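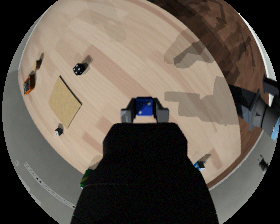
July 26, 2023. Table-clearing task on the Groda sim, 20 tries before lunch. The question upstairs is still whether it can tidy a bench. It can hold a blue cube between two fingers, which my nephew mastered in January.

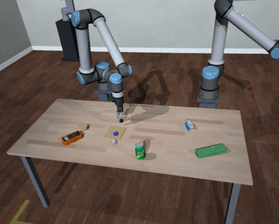

Chevalier thinks chores are a scheduling problem and the grasping will sort itself out. Noted.

Score: 3 clean put-aways, by my generous rules.

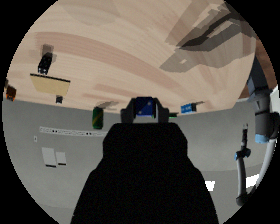
Cleren wants a date for dishes. I wrote "after cubes."

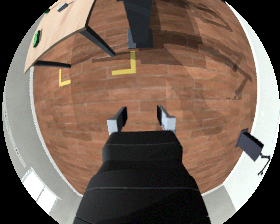
Fig. 4. Gripper open, nothing held.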